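Help Center > Park Passes & Permits > Getting Started

Setting up your Wandholm trail permit account

Welcome! We know you'd sooner be out on the trail than filling in forms, so pour yourself a coffee and we'll get through this together -- most folks are done in about 15 minutes.

1. Open the permit page and choose "New visitor." If you bought a paper pass at the Allham gate last season, choose "Returning visitor" instead and type in the number on the back.

2. Enter your name just as it's written on your photo ID. The rangers at Clivcombe do check, and they're friendly about it, but they can't let you through on a nickname.

Note: Groups of more than 7 need one leader's name on the permit. Everybody else can be added later. 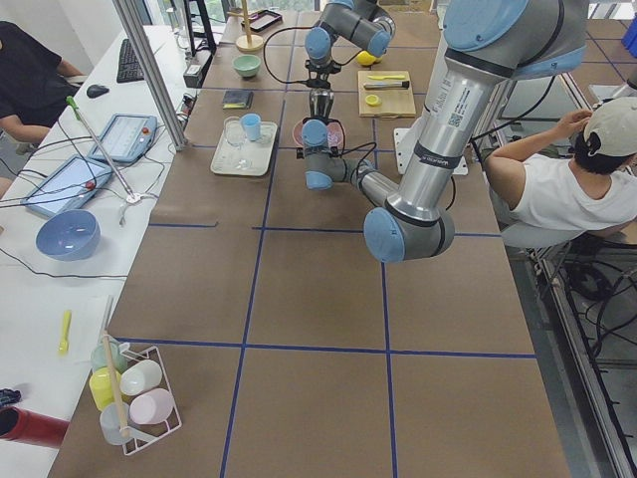
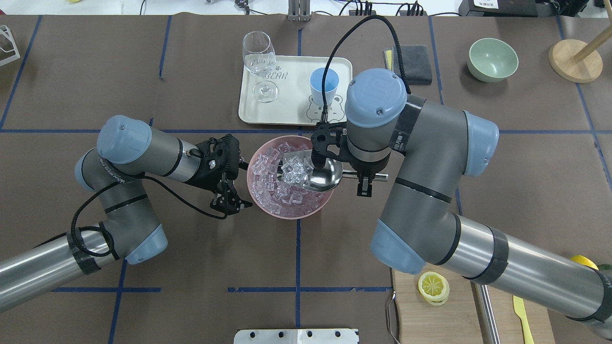 3. Pick your trailhead and your entry time. The Stelmakh loop opens at 6 a.m. and takes 40 cars a day, so in July it's well worth having a second choice in mind (the lake path is lovely, and much shadier too).

4. Check your dates, pay the fee, and save the permit to your phone. Please print a copy as well -- there's no signal past the second bridge.

Caution: A permit doesn't hold a campsite for you. Those are booked separately, through Svenja Rainer at the backcountry desk.

5. To cancel, open "My permits" and press "Release" by noon on the day before your visit.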